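Tirnlow Home & Thrift Forum > Living Rooms > Reupholster or replace?
Posted in February by marmaladehill

Hello all, I've been reading here for ages and finally have a question of my own. Our sofa is a Karaca three-seater in light gray, and we have loved it to pieces (almost literally). The frame is solid and nothing creaks, but the seat is starting to look tired. The shop in Ernimier quoted me 2460 for the whole job, fabric included, and a new one of the same size is 3000. My husband says that settles it and we should buy new. I say a good frame is worth keeping! We had our first Thanksgiving as parents on that thing, so I may not be the most level-headed judge. 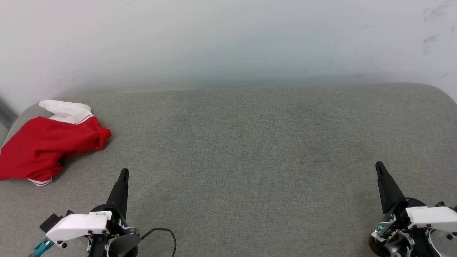
The seat, with the worn band across the middle

I'd love to hear from anyone who has been through this, whichever way you went.

---
oldbuttonbox wrote:
Welcome, and what a nice color! I'd keep it, dear. We had my mother's couch redone and it has outlasted two dogs and a teenager. Ask whether the quote covers new foam, though, as mine didn't and I got a surprise at the end. Also, have you tried just cleaning it? I rented an upholstery machine for 39 and went over ours twice on a warm afternoon with the windows open, and it came up so much better than I'd hoped.

---
pinecone_dad wrote:
I'm with your husband, sorry! For a difference of 540 I would take the new one with the warranty and never look back. Sentiment is lovely but you can't sit on it.

---
oldbuttonbox wrote:
Well, in this case she can sit on it, pinecone. And plenty of new frames are stapled together, so I wouldn't swap a solid one that fast.

---
tealkettle wrote:
Could I suggest something in between? I bought a fitted Tramano cover for 130 and it has been through the wash more times than I can remember. It does ride up at the back if you have kids who flop, so I tuck a rolled towel down behind the cushion. Order the fabric swatches first, please, because their "oatmeal" is very nearly pink.

---
marmaladehill wrote:
You are all so kind. I called the shop and foam is extra, so thank you, oldbuttonbox! I'm going to try the cleaning first and send off for the swatches while I wait. Husband has agreed to hold off until spring, though he has left a furniture catalog open on the kitchen table.

---
pinecone_dad wrote:
Good man. Let us know how it cleans up.

Contact the moderators | Copyright Tirnlow Home & Thrift Forum | Back to top

Related threads
Getting candle wax out of a wool rug
Is it worth fixing a wobbly recliner?
Slipcovers that stay put
Curtain lengths for low ceilings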